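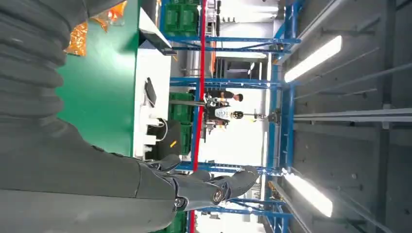

Moving photos off an old phone before trading it in

pernixfan
I'm trading in my phone on Tuesday and have 1,278 photos on it that I want on my laptop. Copying over the cable starts fine, then stops after 20 or so with "device unreachable." The laptop is a Clarutus, the phone is whatever the store gave me 5 years ago. Is there a setting I'm missing?

mmudgway
Open Settings, then Photos, and scroll to the bottom. There's a choice for transfer to a computer. If it's on Automatic, change it to Keep Originals. Unplug, plug back in, unlock the phone and try again. On Automatic the phone converts every picture as it goes and the laptop gives up waiting.

Ruawai_Rob
Or just turn on cloud backup and let it run overnight. I haven't plugged a phone into a computer in years.

mmudgway
That works if he has the space. The free plan won't hold that many, and if he stops paying later he has to move them all again.

Ruawai_Rob
One month of the paid plan costs less than a decent cable. Upload, download to the laptop, cancel.

testa_m
Please check the download before you cancel. I did this in January and the web page only let me grab a limited number at a time, so I missed a batch. I had to go back for them by date.

pernixfan
Changed it to Keep Originals. Got through a lot more this time but it still quit partway. Now I have two folders and I'm not sure which pictures are in both.

mmudgway
Delete both folders on the laptop and start clean. Set the screen lock to Never while you copy. The connection can drop when the phone locks. And plug straight into the laptop, no hub.

pernixfan
I was using a hub.

testa_m
Try it without. Also, the new files may be HEIC, and an older laptop might need an add-on to open them. The photos are fine even if the thumbnails come up blank.

Ruawai_Rob
Another reason to leave it on Automatic if you ask me. Everybody can open a JPEG.

mmudgway
You lose some quality and it fails halfway. He can convert them later on the laptop if he needs to.

pernixfan
No hub, lock set to Never, all of them copied. Counts match on both sides. Thumbnails are blank like testa_m said, so I'm installing the add-on now. Do I need to sign out of anything before I wipe it?

testa_m
Yes, sign out of your account and turn off the phone finder first. The store in Ellutbridge wouldn't take mine until I did.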